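Nesar Set-up Guide
Section 4: Replaying demonstrations in simulation (cup and rack task)

Before you start this section, please finish Section 3 (installation of the physics engine and the two-arm model). If the test at the end of Section 3 gives any red line, do not continue. The replay tool will start anyway, but its results will have no meaning.

4.1 What this section does

Our method takes a small set of recorded demonstrations and makes many new ones from them in simulation. Each recorded demonstration is cut into short pieces. Each piece is tied to one object, for example the cup or the rack. When the object is moved to a new position, the piece is moved together with it, and the arm follows the new path. We then keep only the new demonstrations which pass the success check in 4.5.

For the cup and rack task we supply 9 recorded demonstrations, and the target is 500 generated ones. They were recorded by Halima Kinyua and Ermanno Mazza in the Honby lab in August. You may add your own recordings later, but for the first run please use ours, so you can compare your numbers with the numbers in this guide.

4.2 Loading the task

1. Open the task list and choose "cup_rack_two_hands".
2. Set the random seed to 30. If you leave this field blank, the program picks a seed and does not write it in the log. (This is a known fault. Elsie Marsden is working on it.)
3. Press Load. Wait until the status line says READY. On a slow computer this can take several minutes and the window may look frozen. Do not close it.
4. In the View menu, choose "Bench, high". The other views work too, but the explanations here are written for this one.
5. Turn off the on-screen path lines. They make it hard to judge the fingers.

Note: The colours of the rack and cup are fixed in the task file. If you change them, a policy trained with our pictures will most likely do worse. We tried a grey cup once and were sorry.

4.3 Checking the hands

Before you generate anything, step through one replay by hand and look at the fingers. Use the arrow keys. Each press moves the simulation by one control step. The space bar runs it at normal speed.

Look first for the moments with an open left hand beside the cup, and with the cup held in the fingers. In both cases the right hand should be open and empty.

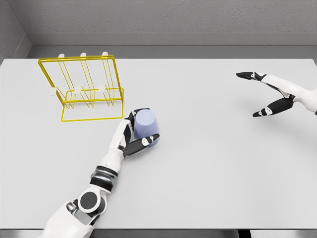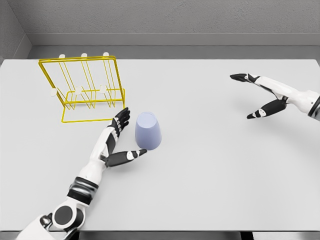

Left hand with the cup held, then left hand open with the cup upside down on the table.

6. Stop at a step where the hand is open near the cup. Check that the thumb and the fingers leave a clear space for the cup. If a finger passes through the cup wall, the hand scale is wrong. Go back to Section 3 and repeat the scale step.
7. Go to a step where the cup is held. Press the arrow key slowly, ten times or more, and watch the cup. It may turn a little in the fingers. It must not shake. Shaking means the contact stiffness is too high for your time step.
8. Check the right hand during the same steps. It should not drift toward the left arm. A slow drift usually means that the joint offsets of the two arms were exchanged in the settings file.
9. Write the step numbers of the start and end of the grasp on paper or in a text file. You need them in 4.4.

CAUTION: Do not connect the real arms while the replay window is open. The replay tool and the arm driver use the same message names, and the real arms will try to follow the simulation. Turn off the arm power at the switch on the wall. The software stop is not enough.

4.4 Marking the pieces

The tool proposes the cutting points by itself, from the speed of the hand and its distance to the objects. The proposal is good for the approach and poor for the release. Brenda Nuttall compared the proposed points with points marked by a person, and the release was the one which needed correction most often. So please check it every time.

10. Choose "Propose pieces". Coloured bars appear under the time line, one row for each hand.
11. Compare the bar for the grasp with the step numbers you wrote down. Drag the ends of the bar if they do not agree.
12. For the release, place the cut after the fingers are fully open. If you cut too early, the next piece begins with the cup still touching a finger, and in many generated demonstrations the cup will be pulled along.
13. For the right hand, leave one single piece called "hold" for the full length. This task does not need more.
14. Save. The file name must have no spaces.

Note: The reference object for a piece is chosen from the list at the right. For the approach and grasp it must be "cup". For the placing it must be "rack". If both are set to "cup", the arm will place the cup correctly only when the rack has not moved, and you may not discover this until training.

4.5 Generating and checking

15. Set the number wanted to 500. This is the number of successful demonstrations, so the program will make more attempts than this.
16. Set the position range for the cup. Keep the default for the first run.
17. Keep the rack rotation at zero for the first run. Rotation of the rack is supported, but the left elbow reaches its limit in some positions.
18. Press Generate. You can leave it overnight. If the window is closed, the work continues in the background.

A generated demonstration passes if the cup rests on the rack, no finger is touching it, and it stays there to the end of the recording. With our settings and seed 30, 92 per cent of the attempts pass. If your result is a few points lower, it is not a problem. If it is much lower, look at the failed ones before you change any setting. Most failures belong to one of these groups:

Cup knocked over in the approach: the approach piece is cut too late. Move the cut earlier.
Cup slips during lifting: friction value of the finger pads is missing. See the table in Section 3.
Cup touches the top of the rack: placing piece has the wrong reference object.
Arm stops half way: joint limit. Reduce the position range.

19. Open the failed folder and play several recordings in full. The summary table gives only the final reason, and the final reason is sometimes not the first thing which went wrong.

4.6 Saving for training

20. Choose Export and select the Staniforth format. The older Bumel format still works, but it does not store the finger contacts.
21. Tick "Keep source name". Each generated demonstration then carries the name of the recording it came from. Hideaki Morikawa's analysis script needs this and will stop without it.
22. Copy the log file into the same folder as the export.

If one of the recordings gives almost no successful copies, you may leave it out and generate again with the others. Please write in your log which one you left out. Section 5 explains how to start the training.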